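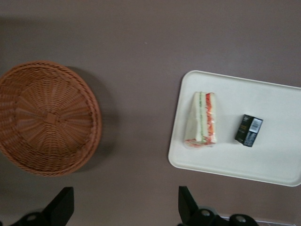 To: heltside-users list
Subject: Re: wrist view only, how many episodes per item?

> We have 80 episodes of tray-to-basket with a wrapped sandwich and a small
> box. The policy handles the box and stalls over the sandwich. Do we collect
> more of the same, or change the layout? We run the Allell recorder with
> default settings.

Change the layout first. With a wrist view alone, the policy can learn the tray position in place of the item, and a stall over one item is a common sign of that. Swap the basket and tray sides in half of the new episodes, and turn the tray a little each time.

Clear wrap is a separate problem. The highlights move with the wrist, so the last part of the approach looks different in every run. We fixed this on the Caldeira set by adding 2 lamp positions and keeping the approach slow. Nearly 100 episodes were enough after that.

Other points:

- Keep failed grasps if the operator recovers within 3 seconds. Cut the rest.
- Label which item was asked for, even when the order never changes.
- Check that the basket rim is in view before release. If it is not, start the retreat higher.
- The Allell default drops idle steps — turn that off, or the pause before closing is lost.

The Wenumeo converter still swaps the gripper open and closed values. Patch is in the January thread.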